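Re-dressing the cables on the picking cell

I spent most of an afternoon in April on the cable bundle of the picking arm at Sesside. The fault was intermittent: the gripper dropped off the bus when joint six went past a certain angle, and came back when it was turned the other way. It had done this on and off since the winter. Swapping the gripper's controller made no difference, and neither did a new connector at the base.

Hilkka Rautiainen had the log open and noticed that the dropouts came in groups, always in the same third of the wrist's travel. That pointed at the cable. I took the bundle off the forearm and flexed it by hand with a meter across each pair. One core in the gripper lead went open when bent to the left, 105 mm back from the plug. A tie had been pulled down hard at that spot and the jacket was flattened.

The replacement lead came from Povier, who sell it cut to length. I ordered it longer than the old one. The old one was the right length for the home position and too short for everything else.

Method, for whoever does this next:

Jog the arm to the worst case first, with the wrist fully wound one way. Set the slack there. Then wind it the other way and see where the surplus goes. It should fall in a loop well clear of the joint covers.

Fix the bundle at the forearm and at the flange, and leave it free between the two. Use hook-and-loop straps, and do them up so that a finger still goes underneath.

Run the wrist end to end at 10 per cent speed with a hand on the stop, then at full speed. I ran 14 full sweeps and logged the bus errors. There were none.

Check the tool's zero afterwards. Mine had moved slightly, as I had undone the flange bolts to get at the plug. The Kokkonen gauge is in the second drawer, with its own hex key. 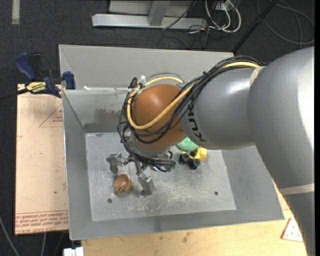
Cable routing on an arm like this has to be judged with the gripper down in the bin, where the wrist is bent hardest. A loop that looks generous in the home position can be tight by the time the fingers are near the floor. The yellow cable and the black ones share a route across the orange-brown cover, and both need room to curve there. I look next at how far the loop stands out to the side, as it has to clear the bin wall on picks close to the edge. The bin itself is held by a bar clamp near its upper left edge, and I check that for tightness before any sweep.

The inspection interval is now 4000 cycles. It used to be whenever somebody remembered. The check is short — look for flat spots in the jacket, feel for stiffness near the plug, read the error counter — and it goes in the Femstead logbook with initials.

Still to do: a proper bracket for the flange end. The strap there is adequate, but it sits on a corner of the adaptor plate and will wear through in time. I have a drawing for a saddle with a rounded lip and will post it once one has been made and fitted.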